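About Tarnmont

Tarnmont makes the Heseck kit, a training and setup package for firms that want a robot to pick and sort packed goods. We started in a rented unit in Brenau and now work from 600 square metres on the same estate.

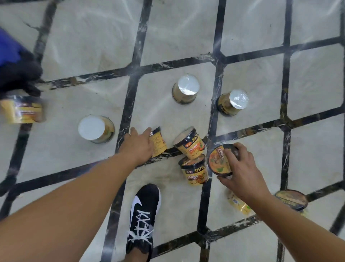 Noodle cups on a marble floor, some upright and some upside down.

Each kit comes with 2,000 recorded handling tasks, all done by hand, and a licence for 8 robots. Setup on site takes 17 working days. Support is by phone and email from 8 in the morning. Kits for trial can be booked from July.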